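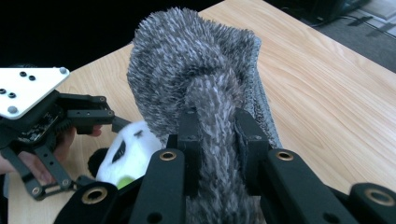 My first winter with a drop spindle

I have been meaning to write this up for ages, and since I finished my second skein last night and am still hopping around the kitchen about it, now is the time! I can spin yarn. Lumpy yarn, yarn that goes from shoelace to sewing thread and back inside a foot, but it holds together and I made it.

I signed up for a beginners' class at the Prasville library last August, mostly to keep my sister-in-law company. She dropped out after the second week and I couldn't stop. The teacher, Karim Obeidat, learned from his grandmother and has the fastest hands I've ever seen. He gave each of us a plain wooden spindle and a fistful of wool and told us to go ahead and make a mess. I dropped mine so many times that first evening that the people in the reading room downstairs sent somebody up to ask what we were moving.

The thing that finally got me going was "park and draft." You put the twist in, then stop and hold the spindle between your knees, and only then do you pull the fibers out. It's slow and you feel silly, but your hands get to do one job at a time. I did it that way for a month before I let the spindle hang and spin by itself, and oh, the first time it went all the way to the floor without breaking! I yelled. The dog left the room.

Wool first, fancy stuff later. I went the other way around, of course, and bought a bag of alpaca because it felt so nice in the shop. It's slippery and it slid apart on me every few inches. I put it away and went back to a medium wool, the kind with a bit of grab to it, and things got much better. The alpaca came back out in January and we are friends now.

I also tried washing a raw fleece. Gion Gasser, who keeps sheep out on the Abera road, let me have most of one for the price of a pie (peach). If you try it, do it outside, use water hotter than you think, and do NOT swish. I swished. I now own a very solid gray mat that the cat sleeps on. The second batch I left alone in the tub to soak, lifted it out in a mesh bag, and it came up so white and springy I kept going back to the porch just to squeeze it.

The skein I finished last night is 200 yards, two-ply, from that same fleece, and it took me most of the winter's evenings. I wound it off around the backs of two kitchen chairs, gave it a bath, and whacked it against the side of the tub like Karim showed us, which is the most fun part of the whole business. It evened out so much! Bits I'd been ashamed of on the spindle just sort of settled in with their neighbors.

It's going to be a hat. Maybe a hat and the start of a mitten. I have 4 more bags of clean wool in the closet and I've already been looking at wheels, though my husband says we can talk about a wheel when he can hang up his coat again. Fair enough.

A couple of people wrote to ask about books. I only used one from the library and I had to give it back, so I can't quote from it, but look for anything with big drawings of hands. Words did nothing for me. And if there's a guild near you, go sit with them, even if you only know how to make lumps. Mine let me try out three different spindles and somebody's carders the first night, and I came home with cookies.

Next up is dyeing. I've been saving onion skins since Christmas and the bag is enormous.

Posted 4/16/04

Email me | All words copyright the author, please ask before borrowing | Back to top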